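Papers > Robot Software > Mobile Manipulation

This site uses cookies to remember your reading settings. Accept | Manage

4. What the tilted viewpoint does to the planner

The results in Section 3 look good on paper. Ovow, the perception and planning stack we were asked to evaluate, finished most of its kitchen episodes in simulation, and the summary score it reports was higher than that of our own baseline, Fokis. We do not think the summary score tells us much. In this section we look at one part of the setup that it hides: how the stack behaves when the head view is far from level.

Most of the episodes used to tune Ovow keep the horizon close to flat. Our test set does not. We rendered 1,120 episodes in the same simulated kitchen, with the head pose drawn from a wide range of roll angles, and changed nothing in the planner between them. The task was always to bring one gripper to a named object on the long counter and stop short of contact. Figure 1 gives the kind of input the detector receives at the steep end of the range, with the right gripper close to the toaster.

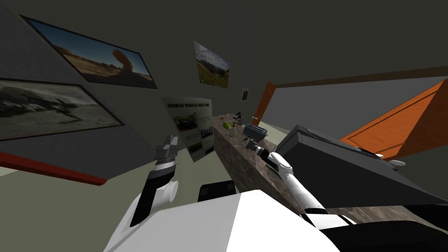
Angus Gillies

4.1 Where the errors come from

A strongly rolled view ought to be harmless. The roll is known exactly in simulation, the transform from head to base is one matrix, and any planner that works in the base frame should never notice. Ovow claims to be such a planner. Its grasp targets are indeed expressed in the base frame, and we checked the transform by hand on 13 poses and found no fault in it.

The trouble starts earlier. The detector draws upright boxes around objects, and the counter in these views runs on a diagonal. An upright box around an object on a diagonal surface takes in a good deal of whatever stands beside it. On a long counter with a toaster, a small bottle and a round green item near one another, that matters. The depth points inside the box are averaged, the average is passed on as the object center, and the planner then does correct arithmetic on a poor number.

We first suspected the walls. They carry framed landscapes and a large poster with a heading and blocks of text, and we expected false detections there. There were a few, mostly on the poster, but the reach limit threw nearly all of them out before planning. We mention this because an earlier report by our own group blamed wall clutter for a drop in score, and we now believe that report was wrong.

4.2 Does the correction help?

Ovow ships with a module called Foteda that rotates the image back to level before detection. The documentation describes it as a full fix. We are less sure. Leveling the image removes much of the diagonal effect, but it also leaves blank corners, and the module fills those by stretching pixels from the border. Objects near the border get smeared. In one group of 300 episodes with the target placed well inside the view, Foteda helped clearly. In a second group, with the target near the border, we could find no benefit that survived a change of random seed.

There is a further problem with self-masking. The robot's own body and arms take up a large share of the view, and the stack removes them using a mask computed from joint angles. That mask is computed before leveling and rotated along with the image. The rotation uses nearest-pixel sampling, so the edge of the mask ends up ragged, and thin slivers of arm are left behind. The detector sometimes treats a sliver of finger as part of the target. When the gripper is far from the counter this costs nothing. Close in, it pulls the estimated center toward the hand, and the controller stops early and reports success.

We want to be careful here, as our success check has the same weakness. It asks whether the gripper is within a set distance of the estimated center. If the estimate moves toward the gripper, the check gets easier to pass. Once we scored against the simulator's true object position, some 670 episodes still counted as successes, well below what the stack had reported for itself. The size of that gap depends on the threshold, and we would not defend any single value of it.

Figure 2 comes from the same kitchen. Both grippers are near the counter, one of them almost directly in front of the microwave. A hand that overlaps a bulky object in the view is the hard case for the mask, and it is also common, as an arm reaching over a counter will nearly always cover something.

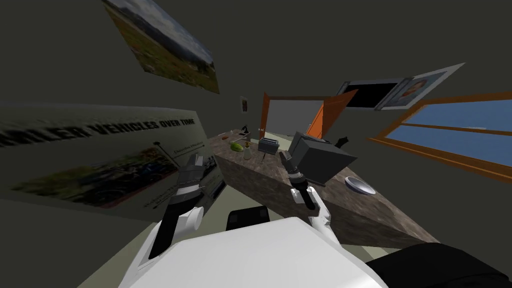
Figure 2. Head view with strong roll, both arms extended toward the counter island. Simulated.

4.3 What we would change

Two changes seem worth trying before anyone trains a larger detector. The first is to drop upright boxes and use per-pixel masks, taking the median depth point in place of the mean. We tested the median alone, with the boxes kept, and it removed a fair part of the error – more than Foteda did in the border group. The second is to compute the self-mask after leveling, directly from the joint angles and the rotated head pose. We have not tested this one. It costs a second render of the robot model per frame, and on our machines the render is already the slowest step in the loop.

Hà, the motion generator that sits under both stacks, was not a factor in any failure we traced. Given a wrong goal it drove smoothly to the wrong goal.

We also doubt that these findings carry over to a physical robot in any simple way. Joint angles in simulation are exact, the depth image has no noise, and the lighting in our kitchen did not change between episodes. A real self-mask would be worse than ours, perhaps by enough to hide the effect of roll altogether. The episodes should be rerun with joint and depth noise added before the leveling module is recommended to anyone, and the true-position score should be listed next to the self-reported one in every table.

Contact the authors | Copyright notice | Back to top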